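Murncombe Automation Center
Open Day: Frequently Asked Questions

The answers on this page apply to the November open day. Visitors with a question not covered here may write to the visits desk or ask at reception on arrival.

When does the open day take place?

The center opens its doors on a Monday in November, from 10 a.m. until 4 p.m. Last admission is at 3 p.m. The exact date is printed on your confirmation.

Do I need to book?

Yes. Admission is free, but every visitor must hold a place, including children. There are 500 places for the day. Last year the center received 1,154 requests, and early booking is therefore advised. Places that are no longer needed should be released through the link in the confirmation message.

What will I see?

The tour passes through three areas: the Clemon hall, where the mobile carts are tested; the Nindeo laboratory, where robot arms are taught to handle small items; and the workshop, where grippers are repaired and fitted. Each area has a member of staff who will explain the work and take questions. Demonstrations in the Nindeo laboratory start on the hour and last 20 minutes.

What happens in the tabletop demonstration?

The tabletop demonstration concerns everyday objects and the way they are picked up, held and put away. A member of staff first performs the task by hand, and a robot arm then attempts the same task. Markers and a pen holder are used.

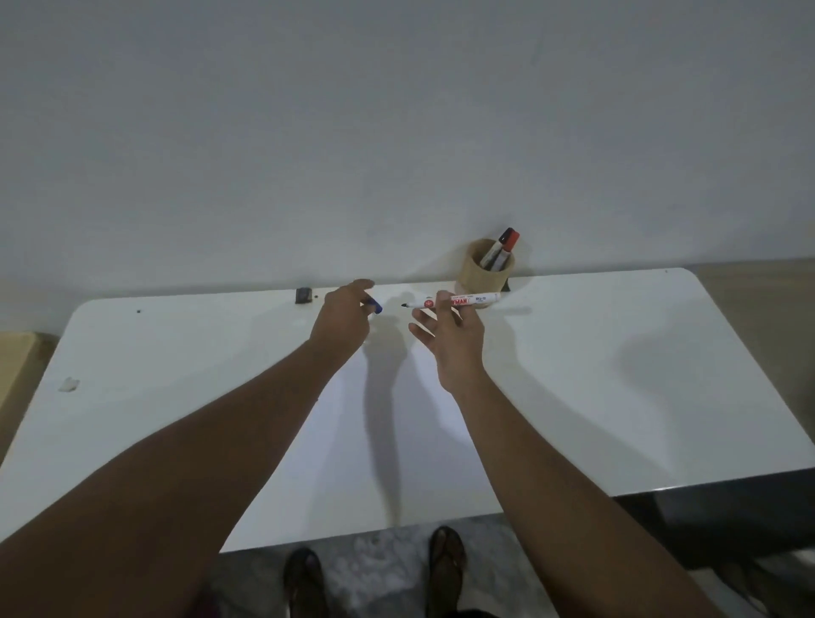
Small objects are harder for a robot than many visitors expect. A marker can roll, it can turn in the fingers, and it has to be pointed the right way before it will go into a holder. People deal with this without much thought, and they often use both hands at once. One hand may close around a marker with the fingers pointing down, as with the blue one, while the other pinches a white marker between thumb and index finger and keeps it nearly level. Those are two quite different grips for objects of much the same shape, and staff will be glad to discuss what each one asks of a machine.

Does the robot always succeed?

No. Attempts are shown as they happen, and some of them fail. A dropped marker is put back on the table and the task begins again. Staff will usually say what they believe went wrong.

May visitors try the task themselves?

Yes. A second table is set aside for this purpose – no booking is needed, although there may be a short wait. Visitors aged 13 and over may also guide a training arm by hand, under supervision. Younger children are welcome at the table but may not operate the arm.

Is it safe to stand near the robots?

All robots shown to the public run at reduced speed. A yellow line on the floor marks the viewing distance and must be respected at all times. Please follow any instruction given by staff without delay. Long hair and loose scarves should be tied back before using the training arm.

What should I wear?

Ordinary clothing is suitable for the hall and the laboratory. Closed shoes are required in the workshop. Visitors without them may take the rest of the tour and rejoin their group at the workshop exit.

May I take photographs?

Photographs for personal use are permitted in the Clemon hall and the Nindeo laboratory, without flash. Photography is not permitted in the workshop. Please ask before photographing other visitors.

Is the building accessible?

All three areas are on the ground floor and can be reached without steps. A quiet room is available beside reception. Visitors who need a seat during the demonstrations should tell staff when they check in.

Can schools attend?

School groups are admitted with one adult for every 4 pupils. Group requests should be addressed to Innes Crichton, Visits Office, and should state the age of the pupils and the preferred arrival time. Packed lunches may be eaten in the foyer.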